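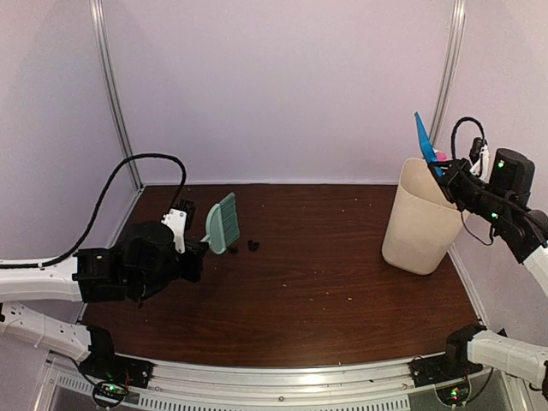
Dark woodgrain top, light walls on three sides.

Tips for building neighborhood models at home

By Valquíria Cordeiro
October 14, 2026

I have been making little streets and blocks for most of my working life, first at Modevis and now in my own back room, and I still get a thrill when the first row of houses goes down on a base! Site models look fussy but most of the work is plain cutting and gluing, and you can do it with tools you probably own already. These are the habits that have saved me the most trouble. Take whichever ones suit you.

Get the ground right first

Resist the houses. I know, they're the fun part. Glue up the land, let it sit overnight with books on it, and check it with a straightedge in the morning. A base that curls at one corner will pop buildings off for as long as you own it. For my model of Plulham I laid the contours in gray card, each layer traced from the one below, and left the river as a gap all the way down to the bottom sheet. It took me until the second try to cut the layers oversize and trim the whole stack at the end. So much cleaner!

If your site is nearly flat, skip contours and use one thick sheet. A slope of a foot or two across a whole district won't show anyway.

Pick a scale you can cut

Measure the smallest thing you want people to notice, maybe a porch or a bus shelter, and work out how big it would be on the model. If it comes out smaller than a grain of rice, go up a scale or leave it out. Leaving things out is fine. The Plulham model has 141 buildings and not one chimney, and people still find their own house on it in seconds.

Cutting lots of blocks

Cut long strips to the width of the houses, then chop the strips to length against a stop. A scrap of wood clamped to the miter box makes a perfectly good stop. Sort the blocks into cups as you go, one cup per street, with the street name on masking tape. Sand the ends by rubbing the block on the paper, with the paper taped flat to the table. Doing it the other way rounds the corners and your crisp little terrace ends up looking like soap.

Change the blade far more often than feels reasonable. I go through 10 in an afternoon on thick card, and they live in an old mint tin afterward until I can get rid of them safely.

Glue

White glue, thinned a touch, put on with a cheap brush. Less than you think! Squeeze-out dries shiny and catches the light along every sidewalk. Keep a damp rag in your lap and a toothpick behind your ear. For clear plastic I switch to a canopy glue and hold my breath a bit.

Trees

Oh, the trees. I made 870 of them for the Araújo riverside park, and by the end I had a method I love. Twist thin wire into a trunk, fan out the top, dip it in glue, roll it in fine foam, and stick it in a block of packing foam to dry. Make three sizes and mix them when you plant. Real streets are never that even, so let a couple lean.

For a plainer look, dried yarrow heads are lovely and you can grow them yourself. Pick them in late summer, hang them upside down, and they'll be ready to snip by December.

Color

Keep the existing buildings one color and the new ones another — that is really all most models need. I use off-white for what's there and bare wood for what's planned. Try your colors on scraps, carry the scraps to a window, and look again under a lamp in the evening. Spray outside, in light passes, with the can moving before you press.

Roads look better a shade lighter than you expect. Pure black asphalt swallows everything around it.

Moving it

Make the base in pieces that fit through your door and into your car. (Ask me about Kelleo, and the model I had to carry down the stairs on its side.) Join the pieces along a road or a rail line and the seam nearly vanishes. A tall lid over the whole thing is worth the hour it takes to build, and I leave 5 inches of air above the highest roof so the tissue paper has somewhere to go.

Pack a repair bag too: glue, tweezers, spare trees, a few spare blocks, and a soft makeup brush for dust.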